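The Slow Work of Folding Shirts for a Machine
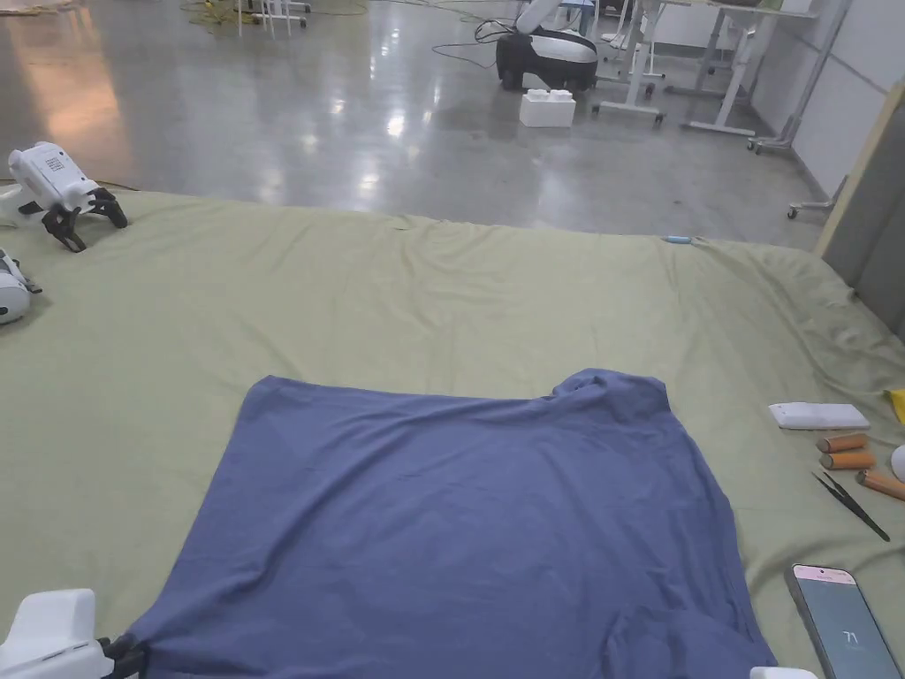 Brirkotis is a small firm on the ground floor of a former print shop in Stesgate, and what it produces is mostly recordings of housework. Its customers build learning systems, and these systems need examples: a shirt folded, a towel rolled, a sock turned the right way out, again and again, by a person who does it well. I spent two days there in December and I did not see one robot fold anything. The folding is done by people, with a white gripper in each hand, and the first thing I watched was a blue-gray T-shirt laid out flat on a big pale green sheet, one gripper closed on its lower left corner. On the right side of the sheet, among batteries or something like them and a pair of tweezers, a phone was lying with the number 71 on its screen. Behind all this, on the concrete floor, stood a mobile robot with a white arm.

Gudrun Schmieder was a tailor for most of her working life. Now she is the person who decides if an example is good or goes in the bin. She is friendly, but she is strict about it.

"People come and they want to be fast," she told me. "At home it is good to be fast. Here I want to see the hand arrive, close, lift, and then open. If you throw the sleeve over and it falls nicely by luck, the machine will learn to throw. It will not learn the luck."

I asked if I could try, and she gave me the grippers. They are lighter than I expected. You squeeze, the fingers close, and each gripper records its own movement and what its small camera sees. To pick up one layer of cotton with them is much more difficult than it looks. My fingers at home know when they have two layers. With the grippers I knew nothing, and I picked up the front and the back together four times before I got it right. Schmieder deleted all of it without a comment.

A full shift at Brirkotis gives 300 recordings from one pair of hands, if the day goes well. After 8 of them the folder must put the grippers down and rest the wrists. This rule came from Lutz Grube, who started the firm after some years of making packing machines at Meinecke. He noticed that the quality became worse long before people said that they were tired. The elbows came closer to the body, the movements became shorter, and the shirts were still folded, but in a poor way.

Grube has a calm opinion about bad examples. He keeps one kind of them on purpose. When a corner slips out of the gripper and the folder goes back to take it again, this is marked and saved in a separate group, because a robot will lose corners too and it has to know what to do next. When the folder stops to scratch her nose, this is deleted.

"The difficult part is between these two," he said. "Somebody makes a little wrinkle and makes it flat again. Is it a mistake? Is it part of folding? We had long discussions in this room about one wrinkle."

They also have discussions about how the shirt should begin. In the first months every shirt was put down straight, with the neck away from the folder. A customer, a laboratory called Bromer, trained its system on these recordings and then complained. Its robot could fold only a shirt that was waiting politely. So now the shirts are dropped, turned, pushed together and pulled halfway out again before the recording starts, and the sheet under them is changed every week for one of another color. Schmieder did not like this at first. It hurt her, she said, to make a mess of a shirt for a salary.

The pay is a bit more than in the shops nearby, and the work is quiet. Two of the folders listen to audiobooks. One of them told me that she now folds at home in the slow way and her husband asks if she is feeling well.

Over 2 years the firm has worn out a lot of cotton. A shirt that has been folded too many times becomes soft and keeps its old lines, and then it almost folds itself, so it must be replaced. The old ones go into a box by the door, and anyone can take them home. Grube was wearing one when he walked me to the bus. It had a very clear crease across the chest, a little to the left of the middle.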